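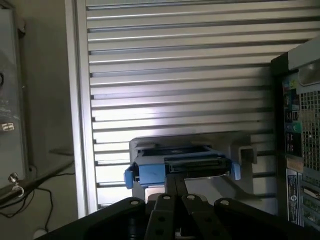 Home Docs Data Changelog Contact

# Clutilgate Parts Ledger

Last updated: Aug 13, 2023

The Clutilgate Parts Ledger is a tabular record of used computer parts received, tested and passed on by the Ullstead repair workshop. The current release holds 307 rows, one per part. It replaces the February release, which used a different condition scale and should not be merged with this one.

## Files

- `parts.csv`: main table, 19 columns, UTF-8, comma separated
- `tests.csv`: one row per test run, joined to the main table on `part_id`
- `codes.csv`: lookup table for `category`, `condition` and `outcome`
- `LICENSE.txt`

## Main fields

`part_id` is a string. Leading zeros are significant; spreadsheet programs strip them on import unless the column is set to text.

`category` takes one of these values: cpu, memory, storage, board, psu, cooler, caddy, other. Drive caddies have their own value when received without a drive. A caddy received with a drive is logged under storage, and the caddy is noted in `accessories`.

`condition` runs from A (no visible wear) to D (parts donor only). Grades are assigned before testing and are not revised afterward.

`outcome` is reused, stored, recycled or unknown.

`hours` is the power-on count reported by the drive. It is blank for everything else.
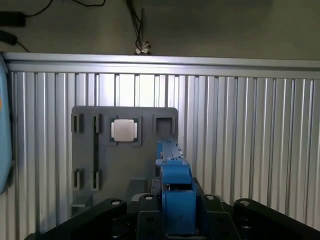
*CPU in a socket recess on a dark gray panel.*

## Collection

Parts were logged at the bench by Parvathi Poduval using the Stodum intake form. Each part received a printed label before grading. Storage devices were wiped before any test was run, and serial numbers were dropped at export. Processors were tested in one of two reference boards, listed in `tests.csv` under `rig`.

## Known issues

- 18 rows have no test record. The parts were graded D and sent straight to recycling.
- Memory sold in pairs was entered as two rows in some cases and one row in others. Check `qty` before summing.
- `received` is the date of logging. Boxes from the Baptiste office closure sat unopened for several weeks, so their dates run late.
- Cooler entries do not record mounting type.

## Loading

Read `part_id` as text and treat empty strings as missing. The script `check.py` validates codes against the lookup table and exits with an error if it finds an unmatched value.

## Maintenance

Corrections go to Myroslav Pylypenko through the contact page. Include the `part_id` and the column name. Accepted corrections appear in the next release; published files are not edited in place.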